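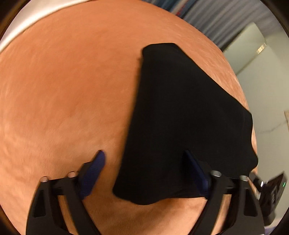 Can a machine fold the washing yet, if you leave it alone with the pile?

Small, plain things on a clear surface, with somebody in the next room, it can manage fairly often. A whole basket of mixed family washing is still beyond anything we have had through Halwood.

Household chores inspection, soft goods
Unit: Skorach two-finger arm
Site: Wynne flat, bedroom
Checked by: Osian Harries
Comments read over by: Emlyn Phillips

1. Emergency stop within reach of the person sitting down
Pass. I tried it from the chair and again from the doorway, and I'd still like a second button by the door, if Kundard will stretch to one.

2. Finger pads clean and firmly seated
Pass. Wipe them at the start of each session, please, as lint does build up and nothing slips quite like a linty pad.

3. Grip on a single item of dark cloth
Pass with comment. Dark knits are the hardest for it, bless it, because the folds hardly show. Make sure it has hold of the one layer you meant, and don't let it pull if the cloth has caught on something.

4. Grip on the furniture underneath
Fail on velvet, pass on everything flat. It will sometimes take up a pinch of upholstery along with the garment, and my sister-in-law would have had words. Keep the closing force at the low setting on anything padded.

5. Curtains and bedding kept clear of the arm's sweep
Pass. Do look again after lunch, when people have been in and out and moved things about.

6. Folding, plain items
Pass, slowly. Out of 600 tries in August it finished more than 167 without help, and Emlyn thinks I was strict with the sleeves, so take that as you will.

7. Buttons, zips and drawstrings
Not passed. Take these out of the pile beforehand and do them yourself, which is quicker anyway and quite a pleasant job with the radio on.

8. Left running unattended
Not allowed. Emlyn and I went back and forth over this one over a pot of tea, and we'd both be happy to look at it again once item 4 is sorted.

Still to do: new pads on order, item 4 to be repeated with the 2 softer settings, sheet to go back to Emlyn by four o'clock.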